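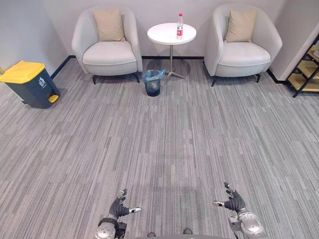

Two white tub armchairs with a small round table between them, on a floor of carpet tiles.

Home | Stories | How Things Are Made | Your Questions | For Teachers

Why is some carpet made of squares?
Reading time: 2 minutes

Maybe you have a carpet at home. It probably came in one big roll, and two strong people carried it up the stairs. But in many offices, libraries and schools the carpet is a lot of squares, laid one next to the other. We call them carpet tiles.

Look at the gray floor in the photo. It has light and dark streaks, and most of them run toward the back wall. With a pattern like this, your eyes follow the streaks and you can easily miss the lines between the squares.

What is good about squares?

Imagine that you drop a cup of grape juice. On a big carpet the spot can stay for years. With tiles, a person can lift out one square and put a new one in its place. That is why many buildings keep a box of extra tiles in a closet.

Squares are also easy to carry. They fit in an elevator!

How do you put them down?

Marloes Van Dijk lays floors for a company called Leemans. She starts in the middle of the room, not in the corner. First she draws two long chalk lines that cross each other. Then she puts the first tile exactly at the cross. Last month she did a reading room in Landley and needed 300 tiles. At the walls she had to cut 60 of them with a knife, and this took her the whole afternoon.

On the back of many tiles there is a small arrow. If all arrows point the same way, the streaks run the same way too. If you turn every second tile, you get a pattern a little like a chessboard.

And the chairs?

A tub chair has a back and arms in one round shape, like half of a bathtub - so now you know the name. Soft carpet under the chairs makes a room more quiet, because it catches some of the sound of feet and voices.

Try it yourself

Cut 16 squares of striped paper. Lay them with all stripes in one direction. Now turn every second one. Which floor do you like more?

Words to remember
Tile: a flat piece that covers a floor or a wall together with other pieces.
Pedestal: one single leg in the middle of a table.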